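Teaching a Robot Arm to Make Lemonade (Mostly): Final Project Report

Ifor Nicholas, supervised by Tudur Parri
Rallcombe, Jul 18, 2018

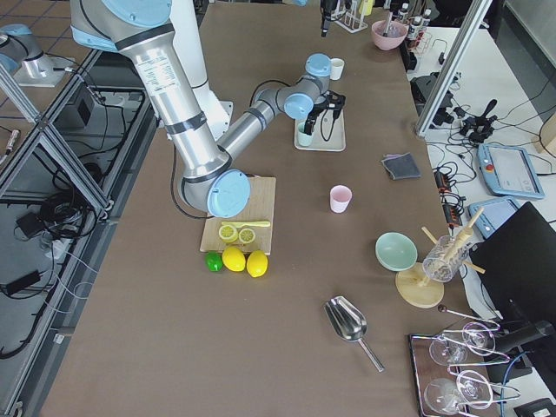

The original proposal for this project promised an arm that would prepare a drink "from fruit to glass". I wrote that sentence in September, when I had not yet met the arm. What follows is the story of a smaller project, in which a person shows the arm how to do a few kitchen jobs and the arm then has a go by itself. There is no liquid in it at any point, and the drinks are a matter of faith.

1. What I was trying to find out

There are two fairly common ways to show a robot arm a task without writing out every movement. You can take hold of the arm and push it through the job, with the motors set to give way, while the computer records where the joints go. Or you can stand back and steer it with a controller. The first is called teaching by hand and the second teleoperation, and both camps will tell you theirs is the natural one.

I wanted to know which gave better recordings when the person doing the showing is a beginner. I was well qualified for this part. The test of a recording was simple: play it to the learning program along with its fellows, put the objects back on the table, and see whether the arm could do the job.

2. The set-up

The arm has a two-finger gripper and works over a long table covered in brown paper. The paper was Tudur's idea. It stops the cups sliding, and you can draw round things in pencil so that they go back in the same place. By the end of term ours had so many outlines on it that it was no longer much use for this, and I put down a new sheet and was strict with myself for nearly a week.

The controls are kept on a side surface to the right of the table: the joystick, the teach pendant and its red emergency stop, and the screen. I learned early on to stand within reach of the stop. I learned slightly later to stand within reach of it with the hand I was not using for the joystick.

The recording software is called Ceten and was left to us by a previous student. It works well once you know that the button marked "Save" saves and the button marked "Store" does something else. The learning program, Soltis, takes the recordings and works out what they have in common. I did not write either of them. My own contribution is a set of scripts called Gittins, which sits between the two and throws away the parts of each recording where the arm is standing still while I think.

3. The tasks

I settled on four tasks.

Lemon. Pick up a lemon half from the cutting board and put it on the white tray. The toy fruit is a good size for the gripper and has the great advantage of being the same lemon every time. I bought one bag of real ones at the start and would not recommend it.

Cup. Move a small cup to the tray and let go of it upright. The second half of that sentence accounts for a good deal of my spring.

Scoop. Pick up the steel scoop by its handle and hang on to it while moving across the table. The handle is long and thin and will turn in the fingers if you grip it anywhere except the one place it likes.

Glass. Lift a wine glass out of the wire rack, where the glasses lie on their sides. This was Tudur's suggestion, made in a cheerful voice.

The toy knife was meant to be a fifth task and stayed on the board throughout in case I got to it.

4. Recording

I made 20 recordings of each task by hand and 20 by joystick, so 40 per task. After each one I put everything back, changed the starting place of the object a little and went again. It is dull work and I got worse at it in the afternoons, so I swapped methods at lunch each day to spread the dullness evenly.

Teaching by hand felt easy from the first morning. You hold the arm near the wrist and walk it over to the lemon, and it comes along like a large, patient dog. The trouble is that you are then standing in front of the camera, holding the robot. Soltis learns from the camera pictures as well as from the joints, and in the first batch of hand recordings the steadiest feature of every picture was my jumper. When the arm was later asked to work alone it would set off well, then hover, I assume waiting for the jumper.

I threw that batch away and started again, this time holding the arm at full stretch from the side with my head down. The pictures were better. My back was worse.

The joystick was the other way round. My early recordings were terrible. The stick moves the gripper left and right, forward and back, and, with a button held, up and down, and for the first few days I held the button by accident whenever I was nervous. I was nervous mainly when close to the table. But the camera had a clear view of everything, and what it saw in the recordings was what it would see later on, with no person in the way.

One thing I did not expect was how differently I moved with the two methods. By hand I went in long curves, the way you would reach for a cup yourself. By joystick I went across, stopped, went down, stopped, and closed the fingers. It looks stupid played back at speed. It is also very easy to copy, as we shall see.

5. Results

For each task and each method I let the arm try 20 times on its own. A try counted as a success if the object ended up where it should without my touching anything, the stop included.

Lemon: 18 successes out of 20 with the joystick recordings. The hand recordings did less well, and nearly all of the failures were the same failure, with the fingers closing a little too early and nudging the lemon half along the board.

Cup: closer than I had expected. The arm got the cup to the tray nearly every time under both methods. Letting go was the weak point. After joystick training it let go cleanly and backed away straight up, as I had always done. After hand training it let go and swept off sideways in one of my elegant curves, taking the cup with it.

Scoop: hand teaching won, and by a good margin. With your hands on the arm you can feel when the handle has begun to turn, and you shift to suit. With the joystick you see it turn, say something, and press the wrong button. The successful hand recordings all had a small tilt of the wrist just after the grip that I did not know I was doing until I looked at the numbers.

Glass: 4 successes out of 20 by hand, and none by joystick. I do not think this says much about either method. Clear glass is hard for the camera to see, and the wire rack leaves little room for the fingers. I stopped short of further tests on this one when the number of glasses began to matter.

6. Discussion

If I had to give one piece of advice to whoever takes over the arm, it would be to use the joystick for anything that is mainly about getting to the right place, and hands for anything that is mainly about feel. I would have liked a more exciting answer. Tudur says that most people in the field could have told me this, and when I asked why he hadn't, he said it was my project.

The comparison has some obvious holes. There was one teacher, me, and I improved over the months. I recorded the tasks in the order given above, so the glass recordings had the benefit of all my experience and the lemon recordings had none of it. A fairer test would use several beginners and mix up the order. I did ask on my corridor, and offered biscuits, but the sessions are long and word had got round.

Gittins also needs an honest mention. Cutting out the pauses helped the joystick recordings a lot, as they were mostly pauses. It may have harmed the hand recordings, where a short wait before closing the fingers was sometimes the important bit. I noticed this in the last fortnight. I reran the lemon task with the pauses left in, and the early closing became rarer, but I did not have time to repeat the rest, so the results in section 5 are all with pauses removed.

7. What is left to do

The recordings are on the lab drive in one folder per task. The folder called "lemon_old" is the jumper batch and should not be used for anything. The scripts run from the command line, and there is a text file beside them listing the settings I used.

The next student might try a mixed approach, using the joystick to get near the object and then a hand on the wrist for the last few centimetres. I tried this twice with the scoop. It went well both times, though it does call for three hands.

The knife is still to be done.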